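Menos cajas y más mesas

En los últimos años se ha puesto de moda ordenar. Hay libros, cursos y tiendas enteras dedicadas a vender recipientes para guardar lo que ya teníamos guardado en otro sitio. La cadena Prinov, que abrió en mi barrio en febrero, ocupa 93 metros cuadrados con cajas, cestas y separadores de cajón. Salí de allí con 12 cajas y ahora tengo el mismo problema que antes, con tapa.

Mi opinión es que compramos contenedores para no tener que decidir. Una caja cerrada aplaza la pregunta de si queremos conservar lo que hay dentro. En el altillo de mi casa aparecieron cables de aparatos que tiramos en otra mudanza y las instrucciones de una cafetera Ferik que dejó de funcionar hace 10 años. Todo estaba clasificado y etiquetado.

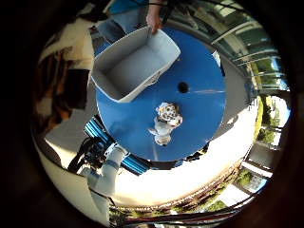 Una bandeja vacía sobre una mesa azul.

El sector responde que el orden ahorra tiempo. Puede ser cierto en una oficina o en un taller. En una casa depende de cuánta gente viva en ella y de cuántas cosas entren cada semana. Si entran más de las que salen, ningún sistema aguanta, por bueno que sea el catálogo. Los trasteros de alquiler lo saben bien: en el polígono de Plereck había uno y ahora hay tres, con lista de espera.

También pesa el dinero. Un juego de separadores cuesta más que muchas de las cosas que separa. Yo pagué 13 euros por uno para calcetines.

Con los objetos queridos el asunto cambia, y ahí los manuales suelen ser torpes. Piden coger cada cosa y preguntarse si sirve. Un peluche no sirve para nada en ese sentido y hay quien lo conserva toda la vida. Me parece bien. Lo que no entiendo es guardarlo en el fondo de un armario durante décadas.
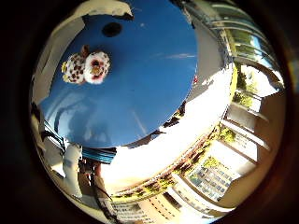
Dos peluches redondos, uno junto al otro.

Propongo algo menos vistoso: dejar de comprar cajas durante un año. Lo que no quepa en los muebles que ya hay se regala, se vende o se lleva al punto limpio, que en mi municipio abre los miércoles por la tarde. Lo que se quiera de verdad, a la vista.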